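Jewelry box
From the Drestbridge household encyclopedia, January revision

A jewelry box is a lidded (or sometimes lidless, more on that in a minute) container for keeping necklaces, bracelets, rings and other small things you wear. I've been writing the entries on small storage for this encyclopedia for 7 years now, and this is the one I get the most mail about, mostly from people with knots in their chains. So I've made it longer!

Names and types
People say jewelry box, jewel case, trinket box or casket, and they mix them up all the time. I do too. A casket used to mean something with a lock and little feet, while a trinket box can be any small box at all, including the one your watch came in. The basic kinds are the open box, one big space with no dividers; the tray box, with slots and ring rolls; and the chest, which has drawers. My own chest is a Druletti with 4 drawers, and the bottom one has stuck since the day I carried it home.

The open box
This is the simplest kind and my favorite, even though it's the one the tidy people complain about. You get four walls, a floor, and everything goes in together. It's great for chunky beads, which don't tangle much, and pretty awful for thin chains, which do. A dark interior helps a lot with pale beads, I think, because silver and cream show up against it right away and you can grab what you want before coffee. Dark cords are another story (I once spent a whole morning looking for one that was in the box the entire time).

Sorting
Most people sort on the bed, me included. It's soft, it's big, and a bead that gets dropped doesn't bounce under the radiator. Spread everything on a plain or light sheet, make your heaps, then put things back a heap at a time. Branislav Procházka, who wrote the old version of this entry, wanted everything sorted by material. I tried it and gave up at the glass-or-plastic question. I go by how often I wear a thing: the daily stuff in the box, the rest in pouches. A bracelet with one bright bead on it is easy to spot again, so I let those go in loose.
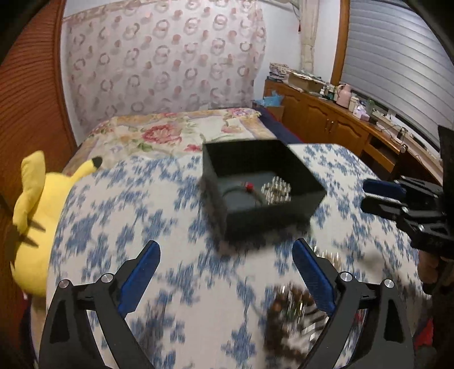

Linings
Velvet is the classic, and felt is the cheap version that does nearly the same job. Paper linings look lovely for a year or so and then the corners start lifting. Kuto, the little box shop on the hill, sells cut-to-size felt squares, and I've used them to reline three boxes with nothing but a glue stick. Press from the middle outward and leave the box open overnight.

Cleaning
Empty it first, obviously, and shake it over the sink with the plug in! The last time I did this with a secondhand Mikuš box I found 97 seed beads and an earring back in the seams. A dry makeup brush gets into the corners. Skip water on velvet, it leaves a mark like a tide line. Strung beads can have a wipe with a soft cloth, but don't soak them, as the thread stays damp long after the beads feel dry.

See also: bead tray; ring dish; pouch, drawstring; knots in chains.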